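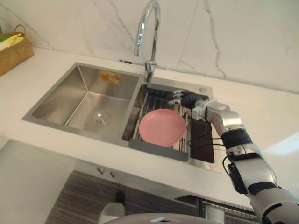 Fair Hours Project — progress report, spring quarter

Short version first as I know you have a stack of these. We are mostly on track. Outreach ahead of plan, legal clinic behind, survey done. Money is fine except for printing, see below.

Background in case the file has changed hands again: the grant pays for us to help warehouse and cleaning workers in Rakham and Mamo get steady schedules and the sick pay they are already owed under the city rules. It does not pay for organizing drives and we have kept that separate, different staff time, different budget line.

Survey

Closed at the end of May. 715 responses, paper and phone combined. Target was lower, so good. Paper did much better than phone. People filled it in on break and handed it back the same shift. Main findings so far, still rough:

Schedules posted late is the top complaint at every site. Not pay. We expected pay.

Most people who were sick in the winter worked anyway. A lot of them did not know they had paid sick time. Some knew and were scared to ask.

Temps get the worst of it. They are told they are not covered. They are covered.

Full tables will come with the next report. The open comments still have to be typed up and a good part of them are in Spanish, so translation first.

Outreach

We had planned on two sites and are now in 4. Gradau was added after workers there called us, and the second Mamo building came along with it because the same contractor staffs both. Shift change is the only time that works — 6 in the morning and again at 2:30. Flyers inside the gate are still a no at Husteo. Flyers on the sidewalk are fine, we checked with the city.

The wallet card (your rights on one side, phone number on the other) is the thing people keep. The long brochure is not. We would like to stop printing the brochure and put that money into cards. Need your ok for that, it's a change to the approved line items.

Legal clinic

Behind. Supposed to be open two evenings a month since winter, we have managed one. The law office lending us the attorney lost a person and has not replaced them. We have a second office interested and a draft agreement going back and forth. If that gets signed the clinic catches up by fall. If it doesnt, we will come back to you with a smaller number and not pretend otherwise.

The clinics that did happen were full. Mostly missing sick pay, a few cases of hours shaved off time sheets. Back pay was agreed in a handful of them without a filing. Others are with the city labor office and slow.

Talks with employers

Husteo met with us twice. First meeting polite, nothing in it. At the second one they offered to post schedules a week out at one site as a trial. We asked for 2 weeks. Waiting on a written answer. The Gradau contractor has not replied to our letters so far.

Budget

Staff on budget. Translation over, because of the survey comments. Printing over too — the cards again. Travel under. Overall we are a little under for the quarter and ask to carry the balance forward. Spreadsheet is attached seperately.

Next quarter

Sign the second law office.
Finish the survey write-up, plain language version first, then the long one.
Train shop floor contacts at Mamo so shift change does not depend on us.
Get an answer out of Husteo.
Start on the fall hearing about the scheduling ordinance. Workers who want to speak will need time off to do it, and we have a small fund for lost wages if you agree that it counts as a program cost.

Needed from you: ok on the brochure money, ok on the carry forward, yes or no on the lost wages question. The last one soonest please.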